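Section 8. Electronic Monitoring of Student Athletes on Pretrial Release

This section applies to athletic department staff at Lindgate who supervise a player released on bail with a home confinement order. It supplements the court's written conditions and does not replace them.

8.1 Registering the order

1. Obtain a signed copy of the release order from the player's attorney. Do not accept a verbal summary.
2. Enter the case number and the approved address in the Skurkton portal.
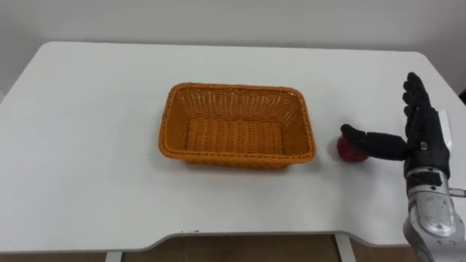 3. Enter the curfew hours exactly as the court wrote them. Practices, team meals and travel are not approved absences unless the order names them.
4. Submit the entry to the compliance officer, Iolanda Amaral, for review.

Note: The portal locks an entry after 72 hours. Later corrections must be requested on Form 837.

8.2 Fitting the ankle unit

1. Confirm that the supervising officer is present. Team staff may not fit, adjust or remove the unit.
2. Charge the unit to at least 92 percent before the strap is closed.
3. Have the player sign the equipment receipt and keep one copy in the compliance file.
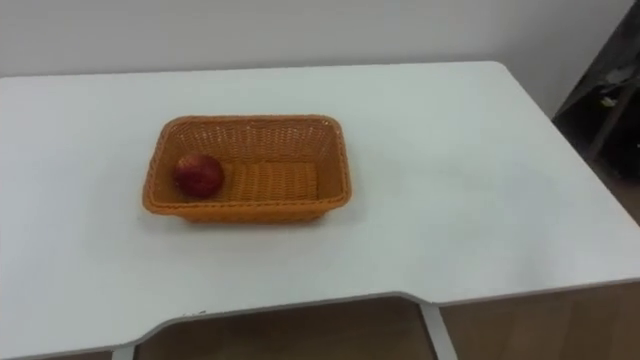

8.3 Responding to an alert

1. Call the player at the registered number.
2. If there is no answer, notify the supervising officer at once. Do not send a teammate or coach to the residence.
3. Record the time of each call in the portal.

Caution: Staff must not discuss an alert with reporters or post about it online. Refer all inquiries to the university's counsel. 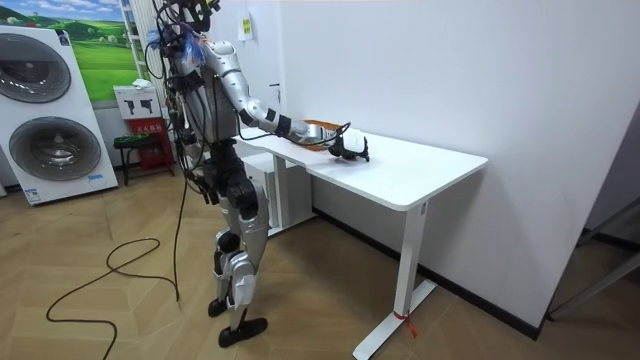

Figure 3. Table with shallow orange tray near the wall.

Revised September 2022.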